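Linen Room Notes: Sorting, Tags and the Fold Line

The linen room at Grenwood moved to the ground floor in July, and most of the shelves are now where they are going to stay. Sheets and pillowcases are along the long wall, towels are opposite the door, and anything colored has its own bay at the back. If you used to pick up your bundle from the old counter on the second floor, come to the side entrance instead and ring the bell. The room is open until 5 in the afternoon.

We took in 150 pieces from the Larkdale guesthouse in the first week after the move. Of those, 118 were folded and shelved by the end of the week. The rest were held back, mostly for missing tags, with a few for loose hems. Missing tags remain the main thing that slows us down. A piece without one has to be measured on the table, matched against the stock sheet and given a new number before it can go anywhere, and that takes longer than folding a whole stack of pillowcases.

So the first request this month is a simple one. Please don't cut the tags off. They are small, and we know they scratch, but they carry the care symbols and they tell us which way the piece was cut. If a tag bothers you, put a note in the bag and we will move it to the inside of the hem.

The second request is about color. Peach, pink and beige pieces have been coming down mixed in with the whites, and under the lamps in the new room the paler ones are easy to miss. Keep them in a separate bag. Any bag will do as long as it is closed at the top and has the house name written on it. Grenwood and Larkdale bags look the same once they are on the cart.

Now to folding. Several people have asked for the method in writing. Pick the piece up near the middle and let both sides drop. Give it a moment to hang before you do anything else, and look at where the seams fall. If one side hangs much wider than the other, you are off center, and the finished fold will show it. Lower the piece to the table with the wide side underneath, smooth from the middle outward, and bring the edges together. Check for the tag as you smooth. It should end up inside the fold, so that the outer face is clean when the stack is on the shelf. 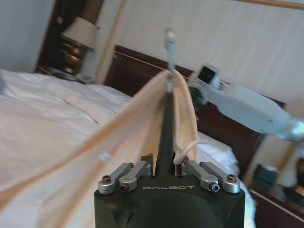 Letting it hang first is fine for small things, but I would never do it with a double sheet, a reader from Larkdale wrote to us after last month's item on the same subject. The weight pulls the middle out of shape and you spend longer smoothing than you saved. For anything bigger than a pillowcase I lay it flat from the start and walk around the table.

We agree about the double sheets, and the card on the wall has been changed to say so. Large pieces go flat on the table from the beginning, with 2 people if there are 2 in the room. Small and medium pieces can still be hung first. Fitted sheets are a separate matter and will get their own item once we have settled on a method that works on the new table, which is narrower than the old one.

A few smaller points. The Plerka baskets are for folded pieces only. Laundry waiting to be sorted goes in the canvas carts, even if it is just one or two things. Please don't stack the baskets above shoulder height, and leave the bottom shelf by the door clear for pickups.

The Saragih shelving for the back bay is here and will go up as soon as the wall has been painted. Until then the colored linen is on the folding rack under the window. The rack leans a little to the left, so load the right side first.

Mending is also running behind. Hems and split seams are being done in the order they came in, and there is a list pinned inside the cupboard door. Add your piece to the bottom of the list with the tag number and a short description of the damage. A piece of colored thread tied near the spot helps a lot, especially on seams that run close to a fold. Safety pins have been leaving marks on the thinner fabrics, so please use thread only.

Bundles for next month can be requested on the sheet by the side entrance. Write the size and the color as well as the number of pieces.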